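Stisby opens workshop for used office computers in Prasby

Prasby, 14 January 2025 – Stisby, a company that repairs and resells office computers, has opened a new workshop in Prasby. The workshop takes in desktop towers which companies no longer need, opens them, checks the parts and prepares them for a second period of work. Stisby plans to handle 1000 computers in the first year.

The new workshop has 12 benches in one long room. Eight of them are for taking the computers apart, and the others are for testing and for packing. Each tower is put on its side on the bench and the side panel is removed. After this the technician writes down which parts are present and which are missing. The list follows the computer through the room until it is sold or sent to recycling.

"Many companies change all their desktops at the same time, and most of these machines are still good," said Hae-won Byun, managing director of Stisby. "Often it is only the drive that is taken out for reasons of data safety. The power supply, the board and the case can continue for many years. We want to make use of them."

Computers which are not suitable for resale are used for spare parts. Drive carriers, cables, heatsinks and power supplies are removed, cleaned and put on the shelf by model. Processors are stored separately in closed trays. Customers can order single parts from this stock, also in small quantities. According to Stisby this is especially of interest for schools and small offices, where one missing plastic carrier can be the cause that a computer stays in the cupboard.

The first customer of the workshop is Grondavberg, a supplier of office furniture and equipment. Grondavberg collects old desktops when it delivers new furniture, and brings them to Prasby on the return trip. "Our trucks were driving back empty before – now they carry something useful," said Tanko Nwachukwu, who is responsible for logistics at Grondavberg. The two companies have signed an agreement for 28 months.

The technical work is led by Zhenhua Gu. Under his direction the team has written a short manual for every common case type, with the order in which the parts should come out. The manual gives special attention to the processor socket. When the lever is up and the processor is removed, the contacts are open and can be bent very easily, and a bent contact usually means that the board is lost. For this reason the technicians keep tools and loose cables away from this area until the socket is covered again.

In May the workshop will begin with training places for people who want to learn the repair of computers. The course is free of charge and participants need no experience. Applications can be sent to Bo-ram Shim at the Stisby office in Prasby.

Companies that wish to hand over used desktops can arrange a collection by telephone or through the Stisby website. All common makes are accepted, also incomplete ones. A written confirmation is given for every delivery.

Press contact: Thư Tăng, Stisby, Prasby 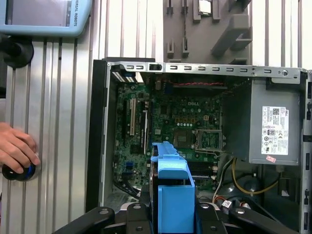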